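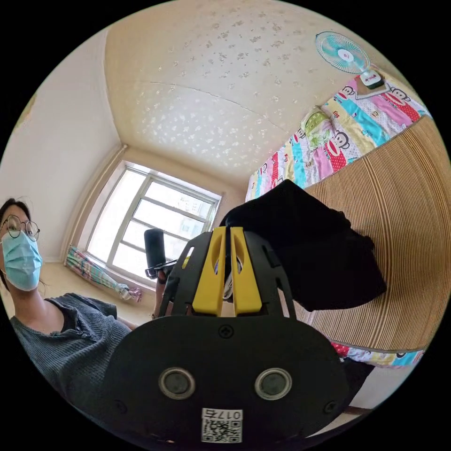

Start with the robin and ignore everything else for a month, said a comment under my last post, and whoever you are, thank you, because it worked! I'd been trying to learn birdsong the way I learned French verbs, with a list and a highlighter, and I'd got nowhere. The list had 185 birds on it. I could do the cuckoo.

So in February I dropped the list. Every morning before work I walked the loop from my door to the old quarry at Plollotley and back, 40 minutes if I don't stop, and I listened for one bird. A robin sounds a bit like someone pouring water and then changing their mind. Once I had that, I heard it everywhere - outside the post office, behind the bus shelter, on the roof of the chip shop at ten at night under the street lamp (they do sing at night, which I had been blaming on nightingales for years).

Then the wren. How does something that small make that much noise? The bit to listen for is the fast trill, like a tiny football rattle, usually towards the end. Great tits were easy after that, two notes up and down like a squeaky gate, although they have so many other calls that I now assume any sound I can't place is a great tit until proved otherwise.

I'm using an app called Nutero to check myself, but only afterwards. If I have it running while I walk I look at the screen and stop listening. My rule is that I have to say a name out loud first, even if there are people about, and then I'm allowed to look. I've saved 66 recordings so far, and a good few of them are mostly my coat.
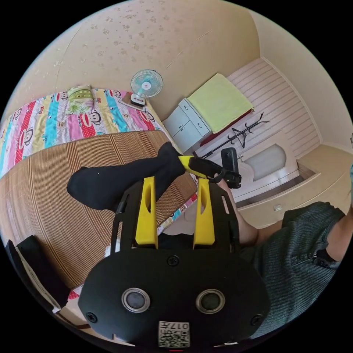 Yellow and black, mid-morning.

April was when it got hard, and also when it got really good. The chiffchaffs came back and were kind enough to say their own name, but the blackcaps arrived too, and I spent a whole week mixing them up with garden warblers. I still do. I've read that a blackcap sounds like a blackbird in a hurry, and that does help, so long as you've got your blackbird sorted, and mine wasn't. Back I went to blackbirds for ten days. No regrets at all, it's the loveliest song on the loop.

Some things that have helped: going out in the same place over and over, going early, and standing still for much longer than feels sensible. I take a flask of tea and lean on the second gate past the Ansari garden centre, where there's a hedge on one side and tall ash trees on the other, so you get two lots of birds at once.

Next up is the goldcrest. I'm told it's very high and that I should get on with it while my ears are still up to the job.

3 comments

Anonymous
Blackcap v garden warbler has beaten me for twenty years. Garden warbler goes on longer without a breath, that's all I've got.

hedgeandditch
Loved this. Does the quarry get whitethroats? Scratchy little song, usually from a bramble.

Anonymous
The squeaky gate near us turned out to be a gate.

Recent posts
Frost on the quarry path
Fitidico boots, one winter on
Why I gave up on the highlighter
Soup for after a long walk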